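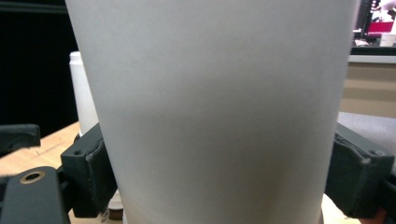
The state of the chore

Machines that weld, sort and palletize have been ordinary equipment for decades. Machines that tidy a counter have not. The gap is usually blamed on intelligence, but much of it comes down to contact: how hard to press, where, and when to let go.

Sandu, a contract tester of service equipment, spent April running a bench program on 9 counter tasks, among them wiping, stacking, capping bottles and handling disposable cups. Each task was attempted 40 times per machine. Two machines were entered, the Brirkance and an older arm from Jundadau. Both finished the wiping task on every attempt. Six of the nine tasks were completed often enough to be called usable. Cups were not among the six.
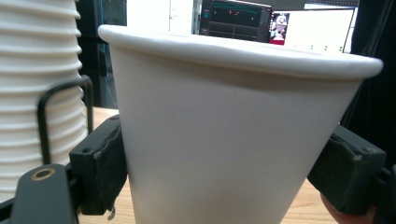 Paper cups are a harder object than their price suggests. The wall is thin and carries very little side load, and a two-jaw gripper has to hold it by squeezing. Stiffness varies along the height. A rolled rim resists crushing well, while the wall below it gives way under a modest force. The taper adds a second problem: flat jaws closing on a slanted wall touch it unevenly, and the cup tends to tilt or creep upward as pressure rises. Soft pads help with both, at the cost of wear. Nested cups are worse again – in a tall stack only the rims are exposed, closely spaced, and the fingers have to separate one from the next without lifting two.

Sadora, which makes pads and force sensors for both entrants, favors grip control based on slip. The jaws close lightly, and tighten only when the sensor reports movement. On a full cup this works less well, as the load changes with every tilt.

Speed remains the other limit. A counter worker can set out 400 cups in a shift without noticing the task. Neither machine came near that pace, and both needed a person nearby to clear failed grasps.

For a shop deciding today, wiping is ready to buy. Cup handling is better left to a fixed dispenser, which costs less and has no fingers to tune. Sandu plans to repeat the cup task with lidded cups and a revised pad.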